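Speaker notes, Welstead evening, slot 2

Start without the title slide. Ask who has a clear desk at home. Wait. Ask who had a clear desk in May.

My problem with the clear desk people. Kastutik sell a course on it. I paid for the course. Week one tells you to empty every shelf above where you sit, and your thoughts will follow. Mine followed the shelves into the spare room, where all the stuff now was.

Claim to pick at: "empty storage is calm storage". Says who? The handout quotes a survey of 500 people and never says what they were asked. Slow down here.

Next two slides together, don't talk over them.

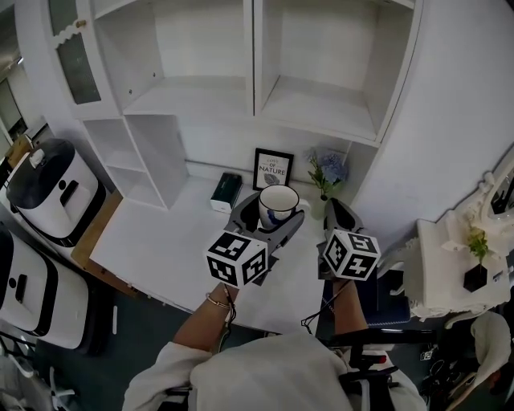
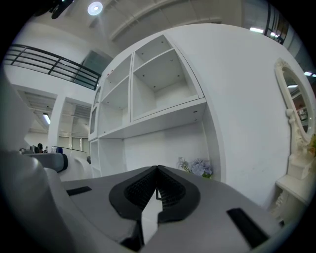 White shelving, bare cubbies, and flowers in both.

Pin-yu Ho has told me more than once that I'm being unfair, and that bare shelves over a desk stopped her hunting for things every morning. She kept one mug and the flowers and gave the rest away. Her question back to me was what I would put up there that I'd use before Christmas.

Fair question. My answer is paper, and I don't much like my answer.

Still not convinced, though. If the cubbies stay empty, why pay for cubbies? A plain wall is cheaper. Trasham quoted me 1,040 for a built-in unit, fitting extra. Read the figure out twice.

Skip the bit on drawer dividers if Aniela Sadowski has already done hers.

Finish on the tissue box argument (does it count as clutter, show of hands), then questions. Water is under the lectern.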